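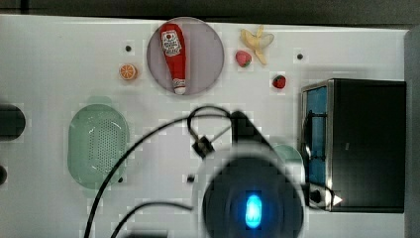 3.2 Workspace and object set

The arm was built and tested in a shared workshop, on a bench that had to be cleared at the end of each evening, and the layout was therefore kept to what one person could set out from memory. All objects are placed on a white tabletop within reach of the gripper. In the arrangement of Figure 2 the plate holds the toy ketchup bottle, the two strawberries and the banana peel lie to its right, and the colander is on the opposite side of the table from the toaster oven. The oven is the tallest obstacle in our planning model and is entered there as a plain box with a margin on every face. No attempt is made to model its door or its control knob.

Figure 2. Workspace with toy food, plate, colander and toaster oven, seen from above, with the gripper in the foreground.

Toy food was preferred to real food because it keeps its shape and can be left in a crate between sessions. It is also light, and this caused more trouble than we had expected. A toy strawberry touched by one finger before the other tends to roll, so that the grasp closes on nothing. We dealt with this in software by slowing the last part of the approach and by closing the fingers in two stages, with a short pause between them. The bottle needed no such treatment, but its glossy surface gave highlights that upset the colour segmentation. Moving the bench lamp helped more than any change to the thresholds.

3.3 Arm and gripper

The arm is our second build. The first, made by Hervé Huet from printed parts, flexed at the shoulder under load and was taken apart for its motors. The present version, which we call Daltow, keeps the same motor layout but uses aluminium plate for the two lower links. The joint controller runs Grano, a small program written by Tamsin Bolger for this project, and accepts position targets over a serial line. Targets are sent at a fixed rate and Grano fills in the motion between them. If no target arrives within 900 ms the arm holds its last position until it is reset by hand. We chose holding over switching off after an early test in which the unpowered arm sank on to the bench.

Cabling is external. Black cables leave the gripper in a loose loop and run back across the table, as may be seen in Figure 2, where one of them passes over the rim of the colander. This is a known weakness of the design. A cable that lies across a light object can drag it when the arm turns, and the planner has no knowledge of the cables at all. Internal routing would require new links with a larger bore – a change we have put off until the wrist is redesigned.

3.4 Procedure

Each trial consists of one pick and one place. The operator sets out the objects, starts the recording and names the object and its target. A trial counts as a success if the object comes to rest inside the target and nothing else has been knocked off the table. Trials in which a cable moved another object were marked separately and are reported as such in Section 4.

A total of 39 trials were run in February 2020, with Cameron Bright and Jolene Partington taking turns as operator. Keith Pearce marked the results from the recordings and did not know which version of the grasp routine was in use. The two versions differed only in the staged closing of the fingers described in Section 3.2. Bench lighting was left unchanged throughout, and the joint offsets were checked against the same printed template before the first trial of each session.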